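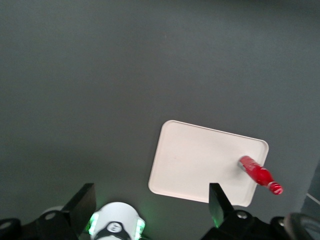 Dierckx moves tray packing to robot arms at Walisstead site

Catering supplier Dierckx has started using a pair of robot arms to fill snack trays at its Walisstead packing site, and has given the people who used to do the job new duties in checking and dispatch.

The arms went into regular use in August on the morning shift. They pick up drinks and boxed snacks and set them on trays that go out to offices and meeting rooms in Walisstead and Trevness. The site sends out 1,000 trays on a full day. Most are still packed by hand.

Ourania Alexiou, who manages the site, said no jobs were cut. The packing team remains at 24 people, and eight of them have been trained to run the new station. Two are assigned to it at a time – one to bring stock and take finished trays away, the other to watch the arms and step in when an item is dropped or set down badly.

"Packing is a lot of reaching and turning, and people were going home with sore wrists," Alexiou said. "We wanted fewer hours of that for everyone." 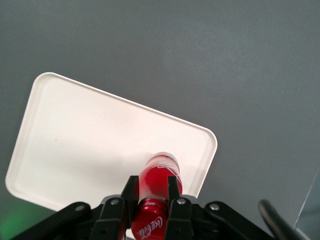
Staff at the station spend much of their time on how items are handled. Each product has its own grip settings, and the team enters them in a program called Plurel, which the company bought along with the arms. Drinks are held sideways, with a black finger pressed against each side, and the end with the lid goes out over the tray first. Operators can change the height and the grip from a screen next to the table. New products are tried at low speed before they are added to the morning list.

Myrto Margaritis has packed trays at Walisstead for several years and was in the first group to be trained. She said the work is easier on her hands but takes more attention than she expected.

"When you pack by hand you can talk to the person next to you," she said. "Now I'm watching the arms the whole time. I do like setting up a new item, though. That part is interesting."

Margaritis said she had asked for shorter turns at the station, and the company has agreed. Operators now switch after two hours and go back to hand packing or to the dispatch desk. Trained staff also get a higher hourly rate, which applies on days when they are not at the station. 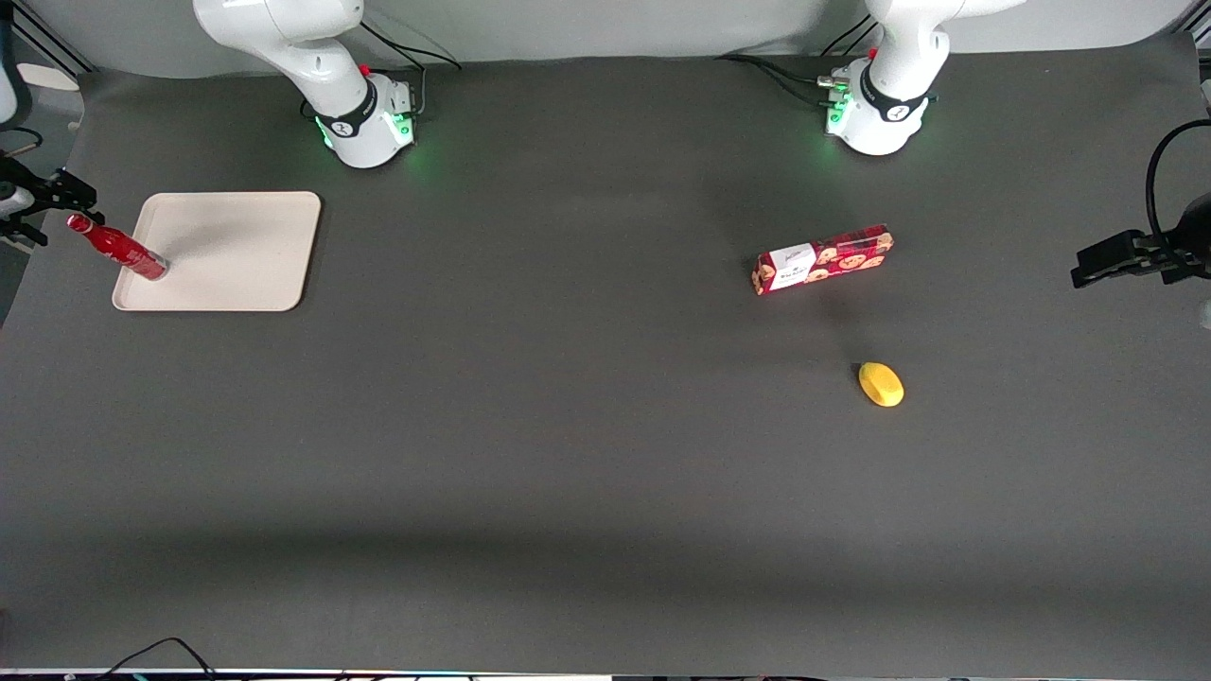 Two arms share one table at the station. A drink lies on the tray, with a box of biscuits to the right.

Soft goods such as sandwiches and pastries will stay with the hand packers, Alexiou said. The company plans to train more of the team over the winter and will then decide whether to run the arms on the afternoon shift.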